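The Bag That Beat the Robot

Swanepoel's two-armed packing station was sold on a simple promise: it would handle the small, floppy, annoying items that people get paid to handle now. In March it spent a week failing to handle a plastic bag.

The log from the Dollholm site shows 552 attempts at a zipper bag. In 200 of them the station reported success while the seal was still open. That second number should worry anyone thinking of buying one. A machine that drops a bag and stops is a nuisance. A machine that leaves it open, marks the job done and moves on is a recall waiting to happen.

The company calls this "a grasp confidence issue." I spent a day at Prirnlow, the test shop Swanepoel hired to look into it, and I would call it a machine grading its own homework. The control software, a package named Disinow, decides a seal is closed when the fingertips have traveled the right distance without slipping. It doesn't check the seal. If one finger rides over the strip and skims the film, the distance comes out the same.

Clear film makes everything harder. It throws glare back at the cameras, takes on the color of whatever is near it and changes shape whenever it is touched. Anyone who has hunted for the end of a roll of tape knows the problem, and anyone who has done it also knows to use a fingernail. These fingers have no nails. 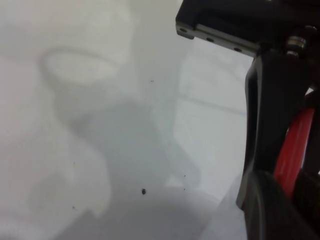
Black grippers, a clear panel, and a red part.
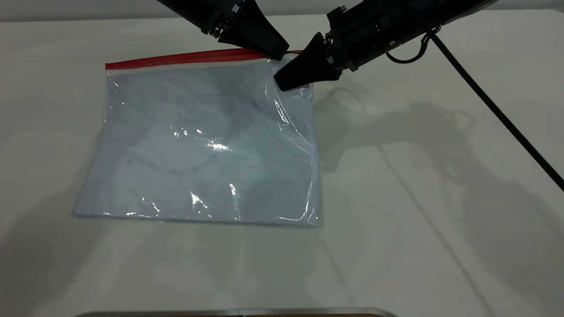
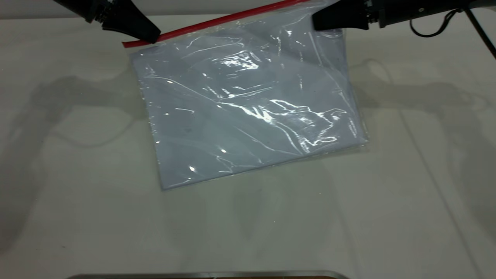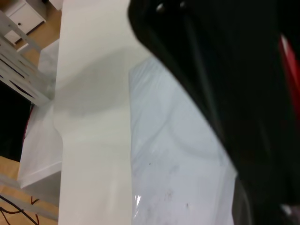 Swanepoel's first answer was to squeeze harder. That cut the slips and started tearing film, so the force limit went back down. Its second answer was a software update, which asks the arms to pause and try again when the cameras disagree. I watched eight runs with the update installed. The arms did pause. In three of those runs they paused, tried again and reported success on a bag I could have emptied by turning it over.

There is a safety side to this as well, and the company was less eager to discuss it. When both arms work the same corner, the fingertips come very close together, and Disinow treats light contact between them as contact with the bag. During the Dollholm week one arm pushed against the other until the motor tripped. The line operator reached in to free the bag before the second arm had been stopped. There was no injury. The incident form gives the cause as "operator action," and I find that hard to take from a firm whose manual tells operators to clear jams by hand.

The fix seems plain enough to an outsider. Pull gently on the closed bag and see if it opens, or put a cheap sensor on the strip. Swanepoel says a pull test would slow the line too much. It wouldn't tell me by how much.

Meanwhile the sales sheet still promises 500 bags a shift. It doesn't say how many of them will be shut.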